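Topic 4: Storage locations and stock accuracy

Reading for this topic: chapter 6 of the course text, plus the Lindgren case notes handed out in October.

4.1 Why location matters

A stock record has two parts that matter on the floor: how many of an item there are, and where they are kept. Small businesses often look after the first and let the second slide. If the system says there are 33 of something and the picker can't find any, the order is late all the same, and somebody usually reorders stock that is already in the building.

A location code should be readable from left to right in the order a person walks: zone, aisle, bay, level, position. Labels go on the racking at eye height where possible, with an arrow if the label serves the level above or below. Don't reuse an old code for a new position until all the paperwork carrying the old one has been cleared.

4.2 Fixed and random location

Under a fixed system each product has a home and stays there. It is easy to learn and suits a small range. The drawback is wasted space, as a home has to be big enough for the maximum holding even when the shelf is nearly bare.

Under a random system goods go wherever there is room, and the record is updated at put-away. Space use is much better. The system depends completely on the record, so a missed scan at put-away means a lost item.

Most sites run a mixture. Lindgren, the homewares distributor in the case notes, keeps its fast movers in fixed locations near the packing benches and everything else in random locations in the bulk aisles. At the time of the case it carried 2,799 product lines, of which 317 were classed as fast movers.

4.3 Mixed bins

Slow-moving small items are often stored several to a bin to save shelf space. Keep the contents different enough in shape or colour that a picker can tell them apart at a glance, and never put two sizes of the same product together. Wear is worth recording during bin checks, including scuffed floors and missing coating.
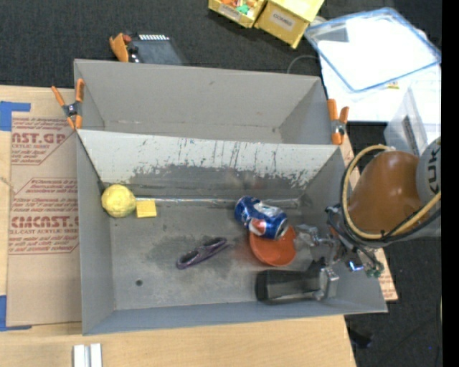

4.4 Cycle counting

A full annual stocktake shuts the floor and finds errors up to a year after they were made. Cycle counting spreads the work across the year. A-class lines are counted monthly, B-class quarterly and C-class once or twice a year.

Count blind: the sheet shows the location and product code but leaves out the expected quantity. Any variance is recounted by a second person before the record is adjusted. Record the cause using the codes in Appendix B.

Location accuracy is calculated as correct locations divided by locations checked. In the Lindgren case, 1,833 locations were checked in the first cycle.

Tutorial task

Draw up a location coding scheme for the Trindero floor plan and mark which zones you would run as fixed. One page, handwritten is fine. Bring it to the next tutorial.

Related handouts
Topic 3: Receiving and put-away
Topic 5: Pick paths and batching
Topic 6: Reorder points
Case notes: Lindgren
Floor plan: Trindero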